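How a Robot's Fingers Are Looked After

A gripper is the part of a robot that picks things up. It works hard, so it needs a checkup after every 1,000 grabs. First the arm is switched off. Then a worker looks for cracks and wipes dust off the finger pads – a dusty pad can let things slip.

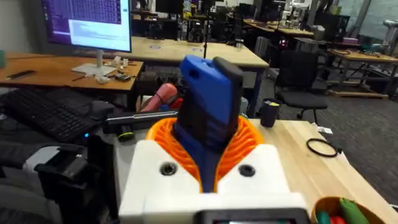 Drakos, April

The orange part is made of thin, curved ribs that can bend. The blue finger stands up from the middle, with a black rubbery pad along one side. At the Letix workshop, a worn pad gets swapped for a new one. The job takes 10 minutes. Last of all, the robot does 6 slow test grabs.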